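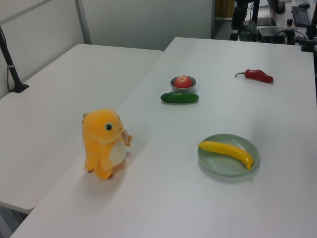

邵砚平

Brekke 桌面操作评测台
适用于 Zaltov 布局条件化评测方法

产品概述 | 方法说明 | 规格 | 实验结果 | 配置与订购 | 支持

产品概述

Brekke 是 Setholm 面向操作策略研究推出的桌面评测台,由工作台面、固定视角相机立柱、物体套组、布局配准软件和记录服务构成。台面用于放置被操作物体,机械臂由用户自备,通过接口层接入。评测流程依照 Zaltov 方法执行,该方法由 Setholm 的 Sastodthorpe 实验室提出并维护。

同一策略在不同实验室测得的成功率往往无法直接比较,主要差异来自初始布局。物体的位置、朝向以及相互遮挡关系稍有变化,抓取难度就会改变,而多数实验记录只保存物体清单,没有保存布局。Brekke 把初始布局作为一项受控变量处理:每次试验开始前,操作员按参考画面摆放物体,软件核对偏差,达到容差后才允许策略启动。

常用布局由玩具食物和一件毛绒玩具组成。图中布局包括浅绿色圆盘上的香蕉、灰色金属碗中的苹果、碗前横放的黄瓜、台面远端的红辣椒,以及靠近台面前缘的黄橙色毛绒玩具。此类布局同时含有容器内物体、盘面物体和直接置于台面的物体,可在一次摆放后依次执行多条指令。

方法说明

Zaltov 方法将一次评测分为布局配准、指令下发、执行、判定和复位五个阶段。各阶段由记录服务分别写入时间戳,任何阶段中断,该次试验均标记为无效,不计入成功或失败。

布局配准

参考布局以一帧固定视角图像和一份物体位姿文件保存。配准时,软件将实时画面与参考图像半透明叠加,操作员据此移动物体。位姿估计模块随后给出每件物体的平移偏差和朝向偏差。刚性物体按位姿核对,毛绒玩具等可变形物体按轮廓重叠比核对,两类物体的容差分别设定,不可混用。

近似旋转对称的物体不核对绕对称轴的转角。香蕉、辣椒等方向明确的物体须核对长轴朝向,长轴两端互换视为配准失败。处于容器中的物体以容器坐标系为基准,先核对容器,再核对其内部物体。

指令下发

每个布局附带一组自然语言指令,分为单步指令和组合指令。单步指令只涉及一个目标物体和一个目标位置,例如“把黄瓜放到盘子里”“把苹果从碗里拿出来”。组合指令含有顺序约束或相对位置约束,例如“先移开香蕉,再把辣椒放进盘子”。指令文本以固定编码存档,策略接收到的文本与记录中的文本逐字一致,软件不做改写。

指令顺序由随机种子生成。同一轮对比中,所有待测策略使用相同种子,并以交错方式执行:策略甲完成一条指令后,布局复位,策略乙执行同一条指令。交错执行可降低光照漂移和机械臂温升对比较结果的影响。待测策略的名称对操作员隐藏,界面只显示匿名代号。

执行

执行阶段由接口层转发控制命令。接口层记录关节状态、末端位姿、夹爪开度和相机画面,采样频率统一为 15 Hz。高于该频率的控制回路可在用户侧运行,记录服务对其进行降采样,并保留原始时间戳以便事后对齐。低于该频率的策略按零阶保持处理。

执行阶段的终止条件有四种:策略主动发出结束信号、达到时间上限、触发安全停机、操作员手动中止。四种情形分别编码。操作员手动中止须填写原因,原因字段为空时记录无法提交。

判定

判定分为自动判定和人工复核。自动判定依据终止后的静态画面,检查目标物体与目标区域的包含关系或接触关系。人工复核由未参与执行的人员完成,复核界面只提供终止前后的画面和指令文本,不显示策略代号,也不显示自动判定结果。两者不一致的试验进入仲裁队列。

除最终成功与否外,Zaltov 方法另记录三项过程指标:目标选择是否正确、首次抓取是否建立稳定接触、非目标物体是否发生位移。非目标物体位移以参考布局中的位姿为基准计算,超过容差即记为扰动。完成任务但产生扰动的试验仍记为成功,扰动单独报告。

复位

复位由操作员手动完成,并再次经过布局配准。软件不允许跳过复位直接进入下一次试验,包括目标物体未被移动的情形。此项限制在早期版本中可以关闭,现行版本已取消该选项。

规格

工作台面
白色矩形台面,低反光表面。可与另一张台面并排使用,拼缝位置须记录在标定文件中。相机立柱底座应安装在不承受机械臂反作用力的台面上。

相机立柱
黑色金属立柱,带底板。线缆沿立柱固定,走线不得进入相机视野中的操作区域。立柱调整后必须重新标定外参。

物体套组
标准套组含 16 件物体,分为玩具食物、容器和可变形物体三类。各物体附带编号、质量、外廓尺寸及参考纹理。玩具食物按形状选取,覆盖近球形、长条形、弯曲形和渐细形。套组可整套更换,也可按编号补购。

布局配准软件
提供参考图叠加、位姿核对、容差设置和布局导出。支持离线运行。位姿文件采用文本格式,坐标系原点取台面标定板左下角,单位为米和弧度。

接口层
提供关节空间和末端空间两种命令格式。夹爪命令统一为归一化开度。接口层不包含运动规划和碰撞检测功能,相应安全措施由用户的机械臂控制器承担。

记录服务
按试验编号存储指令、布局、状态序列、画面和判定结果。所有字段写入后只能追加修订,不可覆盖。修订记录随数据一并导出。

实验结果

Sastodthorpe 实验室使用 Brekke 评测台,对同一网络结构在不同训练数据构成下的表现进行了对比。研究问题限定为:在示范数量固定时,增加布局多样性与增加单一布局内的重复示范,哪一种更有利于未见布局上的指令执行。

训练数据共 1000 条遥操作示范。集中组的示范全部采自少量布局,每个布局重复采集;分散组的示范采自大量布局,每个布局只采集很少次数。两组的物体种类、指令模板、遥操作设备和训练步数相同。评测在训练中未出现的布局上进行,两组合计完成 3000 次有效试验。

分散组在未见布局上的成功率高于集中组。差距主要来自目标选择阶段:集中组更常接近训练中高频位置上的物体,即使指令指定的是另一件物体。首次抓取建立稳定接触的比例,两组在直接置于台面的物体上接近;对于碗内物体,两组均明显下降,且差异未达到预设的显著性阈值。

组合指令的结果较为复杂。分散组在含相对位置约束的指令上保持优势,在含顺序约束的指令上与集中组没有可分辨的差异。逐段检查显示,顺序约束的失败多发生在第一步完成之后,策略未继续执行第二步即发出结束信号。该现象在两组中均存在,推测与示范片段的切分方式有关,目前尚未通过单独实验确认。

扰动指标给出了成功率未能反映的信息。在长条形物体紧邻容器的布局中,两组的成功率接近,而集中组对容器的扰动更频繁。轨迹记录显示,集中组的夹爪下降位置偏向容器一侧。若只报告成功率,该差异不会出现在结果表中。

配准步骤的作用以消融方式单独测试。关闭位姿核对、仅凭参考照片目视摆放时,同一策略在重复评测中的成功率波动增大,足以改变部分策略对之间的排序。启用位姿核对后,排序在重复评测中保持一致。叠加显示本身也能减小波动,但对朝向偏差的约束较弱,在辣椒和香蕉上尤为明显。

适用范围与限制

上述结果在单臂、平行夹爪、固定视角相机的条件下取得。腕部相机、双臂系统和多指手未包含在内。物体套组以玩具食物为主,表面摩擦和质量分布与真实食材不同,不宜据此推断食品处理场景中的性能。

位姿核对对遮挡敏感。物体在固定视角下被容器边缘遮挡较多时,软件会给出低置信度提示,此时应增加辅助视角,或将该布局移出评测集。毛绒玩具的轮廓核对只约束外形投影,不约束内部填充状态;长期使用后外形恢复能力下降,应按编号更换。

自动判定对“放在旁边”“靠近”一类指令的判据较宽,用户可自行收紧。收紧后的结果不应与默认判据下的结果并列报告。

配置与订购

基础配置:工作台面、相机立柱、标准物体套组、布局配准软件。
研究配置:在基础配置上增加记录服务、复核界面和辅助视角立柱。
扩展配置:在研究配置上增加并排台面和第二套物体,适用于两台机械臂交替评测。

各配置均不含机械臂、夹爪和计算主机。订购时请注明机械臂型号、控制接口和可用台面空间。接口适配清单可向 Setholm 技术支持索取,清单以外的型号需先提交通信协议文档。

上述对比实验使用的布局文件、指令文本和判定记录随研究配置提供。训练用示范数据须另行申请,申请时应说明用途和存储方式。

安装与标定

1. 固定台面并检查水平。并排使用时先消除台面间的相对晃动,再记录拼缝位置。
2. 安装相机立柱,锁紧底板,固定线缆。
3. 放置标定板,完成相机内参和外参标定。
4. 将机械臂基座坐标系与台面坐标系对齐,用探针核对台面四角和中心。
5. 载入校验布局,执行空载轨迹,确认记录服务各通道时间戳连续。
6. 执行一次完整的配准、执行、判定和复位流程,导出记录并核对字段。

更换相机镜头、移动立柱或重新安装机械臂后,应从第 3 步起重复。仅更换物体时,重新载入对应编号的物体文件即可。

支持

软件更新以离线安装包形式提供。更新不改变已有记录的判定结果;需要以新判据重新计算时,系统生成新的结果文件,原文件保留。技术咨询请附试验编号、标定文件和软件版本号。

相关产品:Brekke 辅助视角立柱 | Brekke 可变形物体补充套组 | Zaltov 记录读取工具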